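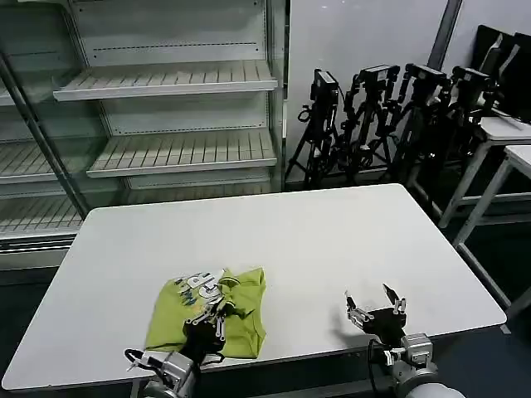
*A yellow-green T-shirt with a printed graphic, bunched up on a white table.*

**T-shirt** is the word for a plain pullover top with short sleeves and no collar, and I've been wearing them pretty much nonstop my whole life! Lay one out flat and it makes a T, so there's your name. Most are cotton jersey (a light, stretchy knit), and mine get softer every year.

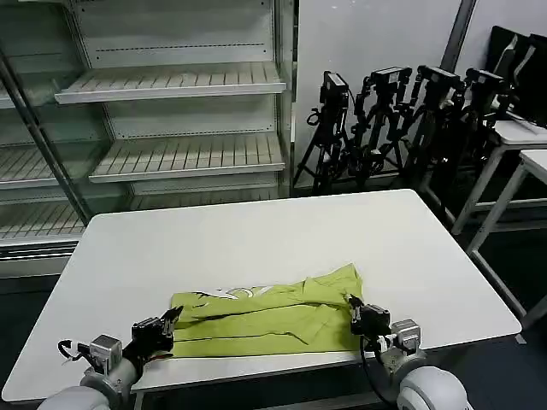 The prints are my favorite part. Screen printing pushes ink through a mesh, one color at a time, so a design with 3 colors takes 3 screens. Felteo, a little shop in Vidska, did my last batch that way – lovely thick ink, though I do wash them inside out. Sizes wander a lot between makers, so check the chart before you buy.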